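# Accounts Payable and Travel Reimbursement: Common Questions

The Accounts Payable office at Kneath College pays supplier invoices and reimburses staff and students for approved expenses. Payments go out once a week.
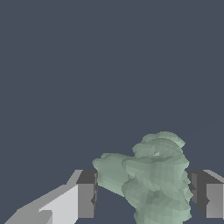

**Where do I send an invoice?**

Email it as a PDF to the Accounts Payable inbox, with the purchase order number in the subject line. Paper invoices can be left at the front desk in Flavov Hall until 3 p.m.

**How long does payment take?**

Our standard term is 40 days from the date we receive a correct invoice. If the supplier needs to be paid sooner, talk to Krystyna Grabowska before the order is placed.

**Can I claim a meal without a receipt?**

Meals of $8 or less don't need one. Anything above that does, and a card statement does not count as a receipt – it has to show what was bought.

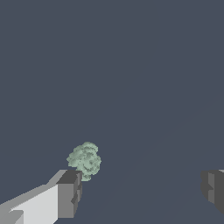 The same rule covers parking and local transit. If you lost a receipt, fill out Form 47 and have your department head sign it. Claims without a receipt or a signed form are sent back.

**My supplier changed banks. What should I do?**

Forward the notice to Weronika Bielecka. She will call the supplier at the number already on file – please don't update the details yourself.

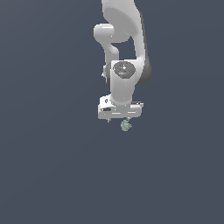

**Who approves travel advances?**

Your department head approves the request first, then Kacper Szulc signs off for Finance. Advances for the Jatov campus go through Effie Yule.

**When is the year-end cutoff?**

Claims for the past year must reach us by the end of October. Late ones are charged to your current budget.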